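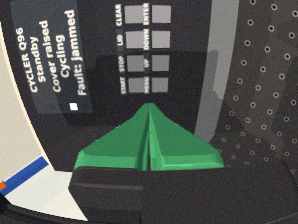

Sebastian's view in the simulator: green fingers, closed, just under the cycler's keypad.

If you've been reading for a while you'll know I can't walk past an open shed door, and a few Thursdays back the door in question was the end unit at the Closton shared workshop, the one with the bad heater. I'd gone in to borrow a clamp. I came out an hour and a half later with no clamp and a notebook full of scribble about a robot arm called Sebastian.

Sebastian's builder asked me to leave names out of it ("put 'the person in unit 4', that's what everyone calls me anyway"), so that's what I'll do. By day it's accounts for a tile supplier. Evenings and most of Sunday it's Sebastian, who is a bench-top arm with a pair of bright green fingers, all built from scratch bar the motors. We sat on two upturned crates and had the laptop on the bench between us, open on the view you see at the top of the page.

I'd assumed it was a camera feed. "No, that's all made up," I was told, quite cheerfully. "It's the simulator. There's no cycler in the building, I couldn't afford one and I wouldn't let him near it if I could."

A cycler, for those of you who (like me) thought of bicycles, is a thermal cycler. It's a lab machine that takes little tubes of liquid up and down through a set of temperatures, and people who copy DNA use them all day long. So why on earth is somebody in a shed teaching an arm to work one?

"My sister's lot," said the person in unit 4. "She works in a teaching lab, and she was moaning at me over Christmas dinner about going back in at night to press one button. One! She drives 40 minutes, presses it, drives home. And I'd got this arm that could stack blocks and nothing else, and I thought, well, he could learn to press a button."

That was December. The model of the machine came from a pack of lab bits the builder calls Mumau, which is also the name of the whole project folder, and I never did find out which came first. It's a smart-looking thing on screen, I have to say! Cream-white casing with a blue stripe, a dark middle, and a vent full of tiny round holes down the right-hand side. I asked whether the vent needed to be that detailed when all you want is a button.

"It's the shading I like. If I train him on a plain grey box he gets very good at plain grey boxes. Those holes go light and dark all over the place, and it's good for him to see something fussy and learn to leave it alone."

What I noticed first was that all the writing is sideways. The display says CYCLER Q96 and under that (or next to that, if you keep your head straight) Standby, Cover raised, Cycling and Fault: Jammed, every line running up and down the screen. The keys are the same, with their little labels printed on end. I spent the first ten minutes with my ear practically on my shoulder.

"You get used to it. The camera rides along with the wrist, so whatever way round the wrist is, that's the way round the world is. I did think about turning the picture to suit me. Then I thought, he doesn't care, and I'd only get my lefts and rights muddled when I went back to the code. I've got enough muddles."

There are eight keys, pale grey and square and all alike, and the one that matters is START. It sits at the bottom of its column in this view, with MENU at the bottom of the other one, and the closed fingers come up to a peak that points more or less at the pair of them. More or less is the problem, apparently.

"Look at that. Which one's he going for? You can't tell, and I wrote it. If he drifts a bit he's in the menu, and once he's in the menu every button means something else and he's lost. I had him go for START 30 times in a row last week and I was so pleased with him that I went and made a tea, and when I came back I read the log properly and he'd been in the menu for a good few of them. Pressing away. Happy as anything."

I asked about the word Jammed, because it looked alarming to me. Was something jammed?

"In the story of it, that's the bit I'm working on. I want him to read the screen before he touches anything. A person would see 'fault' and stop. Sebastian sees a button he knows how to press. So there's a practice where he comes up to the panel and has to decide whether START is a good idea or whether he should be off to CLEAR, and that's right up at the other end of the column, so he has to back away and move and come in again. It's five moves for him. It's nothing for you or me, is it? You'd just do it."

We got on to the fingers after that, and I'll admit these were what had pulled me in from the doorway. The real ones were lying on a tea towel at the far end of the bench. They're printed, and the green is because the Flendine market stall had a reel of green going cheap. The ones in the simulator were coloured to match later on, which I thought was rather sweet. Closed, the pair on screen make a shape like a little pitched roof with a seam down the middle. I asked if it wouldn't be easier to give him one proper poking finger and have done.

"Everyone says that. You included, now! But he's got to open lids as well, one day, and pick up trays. I don't want to be swapping hands on him. And a point's a point. Two fingers shut together will press a button perfectly well if they're shut properly. If they're a hair open the button goes up the gap. I've had that on the bench, with a doorbell."

The doorbell, I should explain, is the real-world half of all this. Screwed to a board behind the laptop is a row of old doorbell pushes and a light switch, and when something works in Mumau it gets tried on the board. I was shown a run. Sebastian came down slowly, thought about it, and rang the second doorbell along. I clapped. It was meant to be the third.

"See, in the simulator that was perfect. The table's level in there, that's one thing. This one's got a folded beer mat under the leg."

I wanted to know when the sister gets her button pressed, and there was a long puff of the cheeks. The lab would have to agree to it, for a start, and they haven't been asked. The base needs to be heavier. There's a wrist joint that gets warm. "She's stopped asking, which I'm taking as patience. She did send me a photo of her finger on the button at ten at night, no message, just the photo."

And what would the person in unit 4 tell somebody wanting to start something similar? I had to ask, I always ask.

"Do the boring bit in the simulator first. I broke two real fingers before I got going with it, and they take all evening to print. In there he can bash the thing as hard as he likes and I press reset. And get a decent chair. I've been on this crate for months."

The unit is usually open on Thursday evenings after seven, if you want to see Sebastian have a go at the doorbells. Wear a coat. I still need that clamp, by the way, so if anyone in Closton has a long one going spare, let me know in the comments.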